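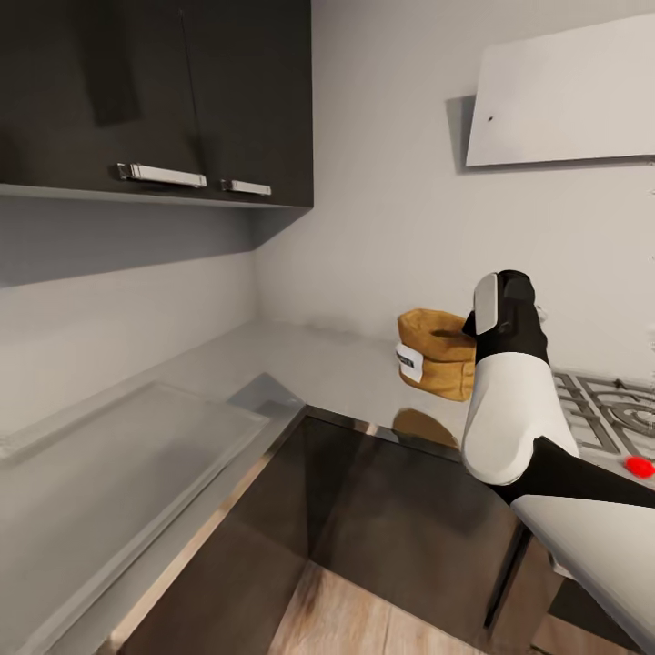 Home cooks wanted for the Follmont soup and stew testing round

We're putting together the next group of home testers for the Follmont recipe collection, and we would love to hear from you if you cook at home most weeks and don't mind making the same pot of soup more than once. You don't need any training. Some of our best notes have come from people who burned the onions and told us exactly which line of the recipe let them do it!

This round is all beans, barley, dried mushrooms and slow broths, the kind of food that soaks overnight and then sits at the back of the stove while you get on with your day. We need 20 testers, and we'd like a good mix of gas, electric and induction stoves.

What we'll ask you to do

Cook 4 recipes at home during October, following each one as written the first time, even if you're sure you know better (you may well be right, and there's a space on the form for that). Please write down your soaking and simmering times, and taste the leftovers the next day - broths change so much overnight. After that, make your favorite a second time, any way you like.

You'll also be invited to a two-hour tasting at our Druremano kitchen, where everyone brings a jar of something and we argue happily over salt.
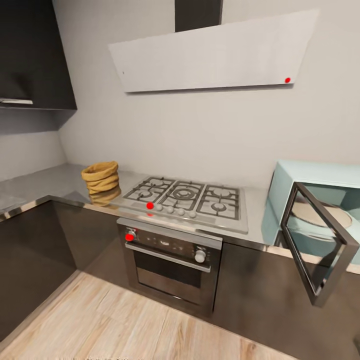 What you'll get

Each tester receives $50 toward groceries, paid before you start shopping, plus a copy of the finished collection with your name in the back if you'd like it there. Dried goods come to you by mail, so all you have to buy is the fresh stuff.

How to sign up

Send a short note to Kamran Ghaffari, Recipe Testing, Druremano. Tell him what kind of stove you have, how many people you usually feed, any allergies in the house, and the last soup you made and how it came out. He reads every note himself and likes the long ones. Please write by 28 September 2026, and we'll reply either way within the week.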